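# Handheld gripper kit: what to buy next

Hi! This README goes with `budget.csv` and the little folder of quotes next to it. I'm Areeba, I do the ordering for the Skisden kitchen recordings, and I got tired of answering the same money questions in chat, so now they live in one file.

Short version: we have enough handheld grippers to keep two people recording, and we'd like to have four people recording by June. That means more grippers, more spare fingertips, and a lot more storage than any of us wanted to pay for.

## What's in the sheet

- `item`: what it is, in plain words
- `unit_price`: dollars, before shipping
- `qty_now` / `qty_june`: what we own, what we want
- `owner`: who to bug (mostly me or Fahad)
- `status`: quoted, ordered, or "someday"

## Grippers and fingertips

Fingertips are the line everybody wants to cut, and please don't! A pair from Wallaveck is $40 and we go through them faster than I guessed last year. Glass jars, bottle caps and small packets are most of what we pick up, and a worn tip makes all of them miserable. I've put in enough for every kit to have a spare pair in the bag. 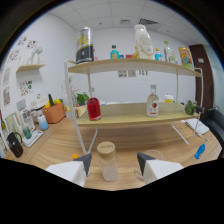
The gripper bodies are the big number. Rodenbridge quoted $317 each for the printed parts plus the camera mount (camera not included, I asked twice). Fahad thinks we could print the bodies ourselves and save a good chunk of that. He may be right, but then somebody has to own the printer, and I haven't found that somebody yet. For now the sheet assumes we buy.

## Storage

Each drive is $114. I budgeted one per kit and one for backup, and Fouzia has already told me that's too few. Her version is in the second tab. If you only read one tab, read hers, she's the one who has to copy everything over at night.

## Props

Groceries and kitchen stuff come out of a separate pot, $70 a month. Keep receipts! Jars and bottles get reused, produce obviously doesn't last, and racks or shelves need a quick message to me first as they count as furniture in our books (I know, I know).

## Still open

- [ ] Second quote for gripper bodies
- [ ] Syahrul to check whether old camera mounts fit the new kits
- [ ] Decide on hard cases vs. the padded bags
- [ ] Shipping from Wallaveck, they never put it on the quote

Changes to the sheet are welcome, just leave a note in the `status` column so I can tell what moved.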